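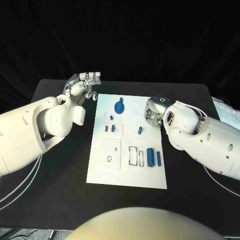

3.2 Setting and recruitment

The study took place in Clekemside, a town with one public library and two branch reading rooms. Fieldwork began in June and ended when the last interview was transcribed on 1/27/23. We chose the town because its library had changed its evening hours twice in a short period, which let us ask people about both changes while they could still remember them.

Letters were sent to 465 households drawn from the library's list of active cardholders. A household counted as active if any member had borrowed an item in the past year. Of those who wrote back, 34 agreed to keep a reading diary and 15 of the diary keepers also agreed to a long interview. Four people who had signed up moved away before the diaries were handed out and are not included in these totals.

Diaries were printed on paper. An earlier trial by Haberkorn in Brullness used a web form, and older readers in that trial tended to fill in several days at one sitting. The paper diary had a page for each evening, with space for what was read, where, for how long, and under what kind of light. The last item was added at the request of the branch staff, who had heard complaints about the lamps in the Brandes Street reading room.

3.3 Light and place of reading

Most diary entries named the kitchen or the bedroom. Living rooms came up less often than we expected, and usually on evenings when the television was off. Entries made at the library were short and seldom said anything about light, except at Brandes Street, where the word "yellow" was used by several readers and "dim" by others.

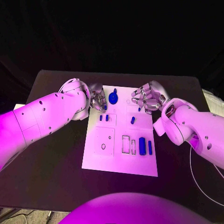 Figure 4. White board and arms under magenta light, with a small blue peg held above the board.

In the interviews we asked people to describe the light they liked best for reading. Answers were hard to compare. One reader's "warm" was another's "dull," and two members of the same household used "bright" for different lamps. Ackah coded the transcripts first for the source of the light and then for any judgment attached to it. Haberkorn coded a second set independently, and disagreements were settled by going back to the recording.
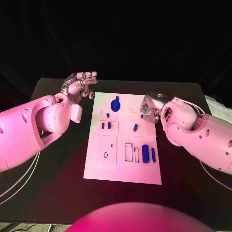 The codes for source were stable across both coders. The codes for judgment were less so, and we report them only where the diary and the interview agree. Readers who had moved to Clekemside from Bevuven were more likely to mention daylight.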